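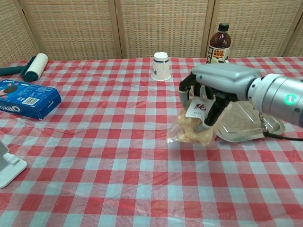 Thread: Ida Stüber at Aler College, and what the registrar's cards say against the yearbook
October 3, 2026

1/ Ida Stüber is listed in the Aler College yearbook as a graduate of the two-year teaching course. The county history repeats this, and so does every family tree I have found online. The registrar's card does not support it. Posts below are in the order I worked, with the sources named so they can be checked.

2/ Background for anyone new. Aler was a small women's college that trained teachers and, later, secretaries. It merged into the state system after the war and the Larkar campus was closed. Yearbooks went to the town library. Student records went to the state, which kept the cards and discarded the correspondence.

3/ The cards are the underused part. There are nearly 2,000 of them, one per student, filed by surname at first enrollment. If a woman married while enrolled, the new name was typed above the old one and the card was not moved. Search under the maiden name first. The finding aid does not mention this.

4/ Layout of a card: name, home address, parent or guardian, high school, church, date admitted. Below that, a grid of courses by term with grades and credit hours. Bottom line is "Disposition." On the back, fees paid, and sometimes a note in pencil.

5/ Ida's card has courses for four terms, which is what you would expect for the two-year course. Fourth term has grades in only two subjects, Penmanship and School Law. The others are marked Inc. Disposition reads "W'd." That is withdrawn. A graduate's card reads "Dipl." with a date.

6/ Why the yearbook says otherwise: it went to the printer in January. The printer was Drerard, and their contract is in the library's business file. Copy was due before the end of the winter term. The senior section is therefore a list of people expected to graduate, five months out.

7/ This applies to every Aler yearbook printed by Drerard, and I would guess to a lot of other small-college annuals of the period. "In the senior section" and "graduated" are different facts. Record them separately in your database. I use two event types and cite each to its own source.

8/ The better source for graduation is the commencement program. Aler's survive for most years, though not all. Ida's year does survive. It lists 20 graduates of the teaching course in alphabetical order and she is absent. The order goes from Stahl to Sutter.

9/ A program is also printed in advance, so it can be wrong too. It went to press the week before the ceremony, so the margin is smaller. Program plus card together is what I accept as proof. Either one alone goes in as probable.

10/ Portraits. Senior photos were taken in the fall by the Ostermann studio. Their job ledger is in the same library, second shelf of the local business boxes, cataloged under "Commerce." It gives sitter, date, size, number of prints, and who paid.

11/ Ida sat for Ostermann in the fall of her final year. The bill went to a Reinhold Strobel. He is also the guardian on her card. The online trees have her father, who had the same surname as she did, living at that time and paying for her schooling. I have seen no document that says so.

12/ Strobel's relation to her: the card says "uncle." The probate file for his estate says "niece of my late wife." Those are consistent, but the second is more specific and was sworn to. It puts the connection on the mother's side, which is where I would look for the birth family next.

13/ Clubs. The yearbook puts her in the Glee Club, the Debating Society and the German Club. Club pages were written by the clubs. The Debating Society minute book survives and has her at meetings in the fall and not after the winter recess. Last mention is as second speaker for the negative, on school consolidation.

14/ The German Club minutes are in German, in old handwriting, by several secretaries of uneven ability. Frauke Schwerdtfeger read them for me and sent a transcription with the doubtful words in brackets. I have kept her brackets. Please keep them too if you quote it.

15/ The useful line is from the first meeting after recess: "Frl. Stüber has [taken?] the school at Larkar Crossing and gives up her office." The verb is uncertain. The place is clear. She was club librarian, and a replacement was elected the same evening.

16/ That can be tested. Rural school appointments were reported to the county superintendent on a printed form. The forms for Larkar Crossing show an "I. Stuber" starting mid-year on a provisional certificate. No umlaut, which is normal for a county clerk's typewriter and should not be treated as a different person.

17/ A provisional certificate could be issued to anyone with three terms of approved coursework and a pass in School Law. So the fourth-term grade in School Law makes sense. She must have been examined in it early. Penmanship I cannot explain. It may have been examined the same day.

18/ Reconstruction: enrolled in the teaching course, completed three terms, sat for the senior portrait, left over the winter to fill a vacancy, recorded as withdrawn. The yearbook was already at Drerard. I rate the sequence as well supported. Her reason for leaving is unknown, and I am not going to supply one.

19/ Objection received by email from Sunita Sengar, who has worked on the secretarial course: could she have finished by summer school and been given the diploma later? Fair question. Aler did do this. Late diplomas were entered on the card in red with the summer date.

20/ I checked a run of cards on either side of hers and the red entries are there where expected. Ida's card has none. The summer session rolls do not list her either, though the roll for the following year is missing its last page -- so S through Z cannot be checked for that year.

Practical notes on access, as I am asked most weeks.

The yearbooks are on open shelves in the town library. No appointment needed. Do not rely on the online scans for the club pages. The scanning was done from a rebound copy and the inner margin is lost, including the ends of some surnames.

The registrar's cards are by request only. Give surname, first name and the likely decade. Staff pull the card and send a scan of the front. You have to ask for the back separately. Ask every time. Limit is 20 cards per request, and a second request can go in once the first is filled.

Grades are redacted on cards under the state's age rule. Ida's is old enough to be open. If yours comes back with the grid blacked out, the Disposition line should still be readable. If it is covered too, write back and cite the policy, which treats it as directory information.

The Ostermann ledger can be photographed without flash. The binding is weak at the front. Chepkoech Mohamedi is indexing it by sitter and has finished A through K. Send corrections to her through the library desk and not to me.

Corrections to my own earlier posts. I said last spring that Ida "graduated with the teaching course." Withdrawn. I also gave Strobel as a paternal uncle. Also withdrawn. Both errors came from the county history and I had not gone behind it.

Still open: the missing summer roll page, the verb in the German Club minutes, and the end date of her appointment at Larkar Crossing. The superintendent's forms for the next school year are in a different series, and I have a request in for them.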